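Bench notebook, suturing practice
20 April 2021

Another long and rather happy session on closing a short incision, and I want to get my thoughts down while my hands still remember it. What keeps catching me is the slack. If I leave a big loop lying across the tissue I lose track of which strand I mean to pull, so next time I'll gather the thread in before the first throw. Hauwa, I did try your wider jaw opening, and I like it!

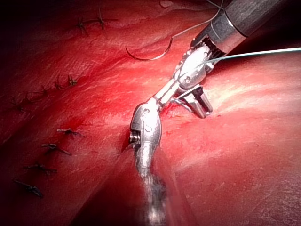
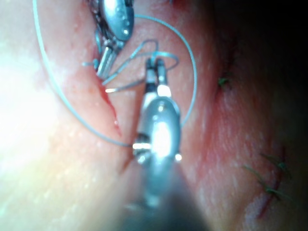
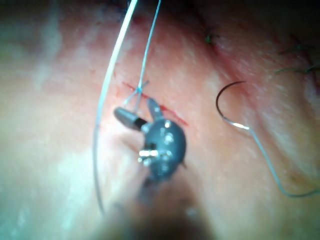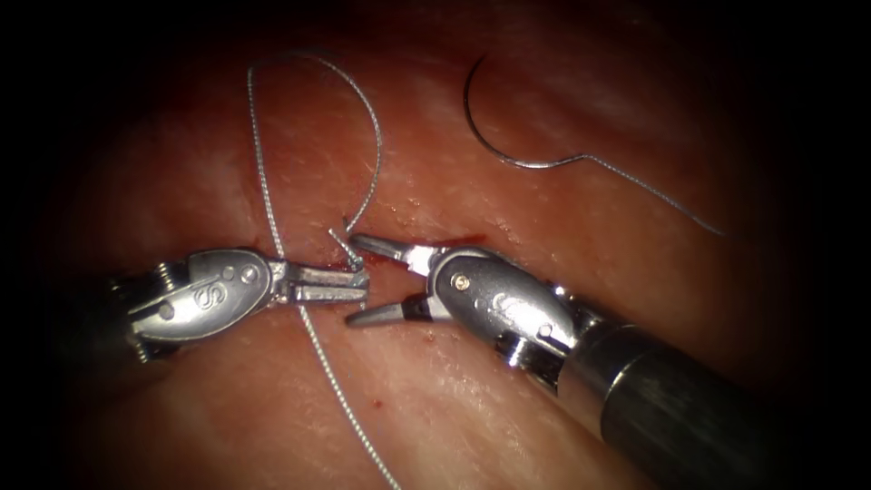 Liis Strazds, bench notes and training

Still to do: 3 more closures at the same spacing.

Filed under: Notebook > Suturing > Knots

Comments

Hauwa Ibrahim: Glad it helped. Try shorter thread too.

Liis Strazds: Will do, thank you!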